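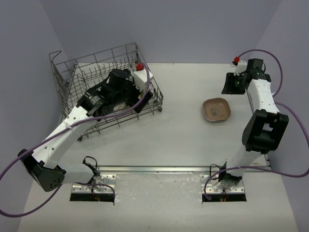 ## « Un égouttoir, ça se juge vide »

Colm Ó Riain a un avis sur les égouttoirs. Il en a même plusieurs, et il les donne avant qu'on ait retiré son manteau. Depuis 2000, il dessine des objets de cuisine pour Stitska, une maison dont le catalogue tient en 48 pages, « parce que la quarante-neuvième serait un gadget ».

Pourquoi rester fidèle au fil de métal ? « On voit au travers. Quand le fond est ouvert, l'eau s'en va et on sait où elle s'en va. Avec un bac plein, on élève des choses. » Les rangées de tiges, elles, l'ont occupé presque deux ans. Trop serrées, les assiettes creuses n'entrent pas ; trop larges, elles se couchent les unes sur les autres « comme des vacanciers ».

Il parle avec plus de tendresse du bol carré. Un bol carré, vraiment ? « Avec des coins arrondis, s'il vous plaît. Des coins vifs, c'est une punition pour l'éponge. » Il reconnaît que la forme se range mal dans un égouttoir conçu pour du rond, et que des clients de Clurdale le lui ont écrit en septembre, dans des termes qu'il préfère paraphraser. Sa réponse : le poser à côté, retourné, sur un torchon. « Ils ont trouvé ça un peu court. Ma femme aussi. »

Chez lui, à Pululthorpe, l'égouttoir est toujours de travers. Il jure que c'est réfléchi : de biais, on attrape les assiettes sans se cogner au robinet. Sa fille, qui fait la vaisselle plus souvent que lui, le remet droit chaque soir.

Reste la question du lave-vaisselle, qu'on pose avec précaution. « J'en ai un, bien sûr. Un Amrani. Il marche très bien. » Il regarde son café. « J'y mets surtout les verres. »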